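Building Services Bulletin
December 20, 2021

Humidity control in the Storberg reading rooms: first heating season

Members asked at the fall meeting for a written account of the humidity work at Storberg, and in particular why the setpoint was lowered after the equipment had already been commissioned. The short version is that the building envelope could not carry the original setpoint in cold weather. The longer version follows.

The two reading rooms and the map store are served by a single air handler on the mezzanine. It was installed in 2000 and sized for cooling. Humidification at that time was a steam injector in the supply duct, controlled from a sensor in the return. The injector was disconnected after repeated scaling of the distributor, and the rooms ran without added moisture for several winters. Logged values in January commonly sat between 14 and 20 percent relative humidity. Veneers on the older cabinets lifted, two drawer fronts split along the glue line, and the bindings in the map store became stiff enough that the staff stopped opening the larger volumes flat.

The replacement system was specified by Bhuiyan and installed in August. It consists of an adiabatic humidifier downstream of the heating coil, a reverse osmosis unit to feed it, and new duct and room sensors. The rooms have a combined volume of 2290 cubic meters. Outside air is held to the minimum needed for occupancy and is reduced further overnight.

Commissioning

The installer set the rooms to 45 percent at 20 degrees C. This was met without difficulty through October. When the outdoor temperature first dropped below minus 5, condensation formed on the lower edge of the north windows and ran onto the sills. Surface temperature at the glazing bead was measured at 6.5 degrees. Room air at 20 degrees and 45 percent has a dew point of 7.7 degrees, so condensation at that location was to be expected. The glazing is original double glazing with aluminum spacers and will not be replaced in the current budget period.

Moushumi Mollah recalculated the limits for each room and proposed a sliding setpoint. It is 45 percent at outdoor temperatures above 5 degrees, falling in a straight line to 32 percent at minus 15. The rate of change is limited to 2 percent relative humidity in any 24 hours, which matters more for the cabinets and table tops than the absolute value does. Wood exchanges moisture mainly through end grain and unfinished undersides, and a board sealed on the top only will cup if the air changes quickly. A slow drift over several weeks is tolerated by most joinery of ordinary thickness.

The sliding setpoint has been in use for five weeks. No condensation has been recorded on the glass since the change. The lowest room value so far is 36 percent.

Sensors

The original return duct sensor read 6 percent high against a saturated salt reference and has been taken out of the control loop. It remains wired for display only, and the figure on the lobby panel should be ignored until it is removed. Control is now from the average of three Listent room sensors, mounted at 1.5 meters on interior walls. If any one of them departs from the other two by more than 5 percent for an hour, the controller drops it from the average and raises an alarm.

Please do not hang coats or display boards over the sensors. One unit in the east room was covered for most of a day in November and the humidifier ran well past the point where it should have stopped.

Water and energy

The humidifier used 536 liters in its first full week of cold weather. The reverse osmosis unit rejects a portion of its feed, so the figure at the building meter is higher. Electrical use for the pump and the osmosis unit came to roughly 163 kilowatt-hours over the same month. Evaporation cools the supply air, and the heating coil makes up the difference. That load is not metered separately and has not been estimated here.

Supply water conductivity is checked weekly. The membrane is due for replacement when permeate conductivity passes 20 microsiemens per centimeter. It is now at 8.

Hygiene

The humidifier section drains fully after each stop and flushes automatically if it has stood for 24 hours. Samples from the drain pan are sent to the Fokport laboratory each month. The November sample was within limits. The December result has not come back yet.

Outstanding items

The door between the map store and the corridor does not close against its seal. Smoke pencil testing showed a steady flow outward at the threshold, which means that moistened air is being lost to the corridor. A drop seal has been ordered.

The trap on the condensate line is too shallow for the fan pressure and gurgles at high speed. It will be rebuilt with a deeper leg when the plant is next shut down.

Trend logs are kept at ten-minute intervals and can be requested from the building office as a spreadsheet. Please state which room and which dates are wanted, as the full file is large. Anyone who finds new movement in furniture, such as a sticking drawer, an open joint or a gap at a table rim, should note the location and the time and pass it on so that it can be compared with the log for that room.
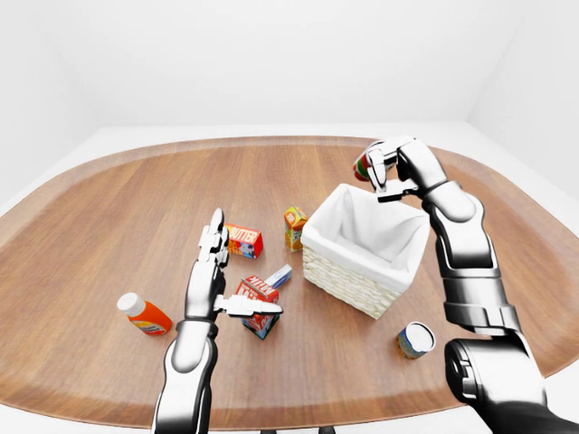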